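What stays on the bed

The woman who keeps the guest house in Trimbridge does not begin to clean when her guests leave. First she sits down on the one chair in the room and looks at the bed.

"It is my habit since the first year," she says. "When I go in quickly with the bucket and the sheets, I throw things away. When I sit for a moment, I see what the person has left."

We meet on a Saturday, at half past ten in the morning, which is the quiet hour between the breakfast and the new arrivals. The house has three floors and stands behind the bus station. A single room costs 60 a night, or 70 with breakfast, and most of the people who sleep in it come for work: fitters from the Tustside yards, drivers, nurses on a short contract. Some stay two nights and some stay the whole winter. She asked me not to print her name, and I agreed. In the town they know her anyway.

I wanted to talk with her about beds. It sounds like a small subject, but she has made the beds in this house for nineteen years, and she has strong opinions on what a bed is for.

"People think a bed is for sleeping," she says. "In a rented room the bed is everything. It is the table, the shelf, the office. You come in, you are tired, and where do you put your watch? You put it on the bed. Your papers, your food, your telephone, also on the bed. Only at the end you move everything to one side and lie down."

Did she try to change this? She did. In the second year she bought small tables for all the rooms, a model called Plidel, which arrived in flat boxes and took her brother-in-law a week to put together. The guests used them for their kettles. The beds stayed as full as before.

"So I stopped fighting," she says. "I bought better blankets."
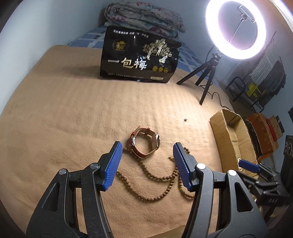 By our Trimbridge correspondent
Home and Household pages

The blankets are her pride. She prefers the fleecy kind in tan or another earth colour, because white shows every cup of tea and dark blue shows every hair. She washes them at a low temperature and never irons them. If there are creases, there are creases.

"A guest does not pay me for a flat blanket," she says. "He pays me for a warm one. Also a soft blanket is kind to things. A watch can lie on it and the glass is not scratched. On a wooden table I would worry."

Under the blanket she leaves whatever the person likes to have. Her long-stay guests are allowed to bring their own bedding, and many do. She has seen checked sheets, striped sheets, sheets with footballers. Quilts are the most personal, she tells me, and the faded ones with flowers on them are the ones she handles with most care.

"If a quilt with flowers has lost its colour, then somebody has washed it very many times. You do not keep washing a thing you don't love. When I make the room I fold it and put it at the side, near the wall, and I don't put anything heavy on it."

I ask what she has learned about people from the things that lie on top. She thinks for some time before she answers, and she pours more coffee for both of us.

"That they put the important things together with the unimportant things," she says. "Always. A leather watch and a bag of snacks. Prayer beads and a little piece of paper. In a museum you would not see it so, but in a room it is normal. I find it nice. It means the person feels at home, and does not arrange anything for me."

Prayer beads are something she has met often. Her guests have brought wooden ones and glass ones, short ones for the wrist and long ones that make loops over half the pillow. She was not brought up with them herself, and in the beginning she was not sure if she was permitted to touch them. Now she has a rule. If the beads lie on the bed, she does not make that bed until she has asked.

"I knock in the evening and I say, please, may I move them or will you move them? Most people laugh and say it is no problem. But one lady was very glad that I asked. She told me that in one string there can be a bead of another colour, and it shows you where you are in your counting. I didn't know this. After that I look at beads in another way. I look for the light one between the dark ones."

With watches she is more strict. A watch which is left behind goes into an envelope with the room number, and the envelope goes into the drawer under the telephone. She puts it in the drawer as she found it, with the strap closed or open. She believes that a leather strap remembers the arm, and that you should not press it flat.

"A leather strap takes a round shape," she says, and she makes the shape with her thumb and finger. "You put it down on its side and it stays like that, like a small bridge. If you press it flat in a drawer with other things on top, it gets a crack. I did this once, and I had to pay for a new strap. So now one envelope, one watch, and nothing on top."

The food is another matter. Open food she throws away on the same day, and closed food she keeps for a week. There is a shelf in the back kitchen for it, and on this shelf one can travel quite far. Guests who are sent parcels by their families like to leave something for the house. She has had biscuits from four countries and dried fruit of every sort. She cannot always read the bags.

"The Chinese ones are the most beautiful," she says. "Black with gold letters, with trees, with little people. I am almost sorry to open them. I had one guest who wrote the English word on a piece of tape for me, for each bag, so I would know if it is sweet or salty. The plums were both. I was not prepared!"

She tried for one year to write everything down. The notebook, with a green cover and the word Twal on the front from the stationery firm, has 941 lines, one for each thing that was found in a room after the guest had gone. She shows me the last page. Line 940 is a single sock. Line 941 is a charger. Then she stopped, she tells me, for the book was full and she did not want to buy another.

How many of the things were collected? She moves her hand from side to side. The chargers, almost never. The watches, always. For beads people telephone the same evening, sometimes from the train.

Before I go, she takes me up to the second floor, where a room must be ready by two o'clock. She opens the window and sits down on the chair, as she said. Then she takes off the blanket, and she does it slowly, rolling it from the foot end towards the pillow.

"You should never shake it first," she explains. "If you shake, a small thing flies under the radiator and you find it in June. You roll, and then you open the roll again over the mattress. If there is an earring, or a bead, it will fall where you can see it."

In this roll there is only a bus ticket. She reads both sides of it, puts it in the pocket of her apron and asks me to take the other end of the clean sheet.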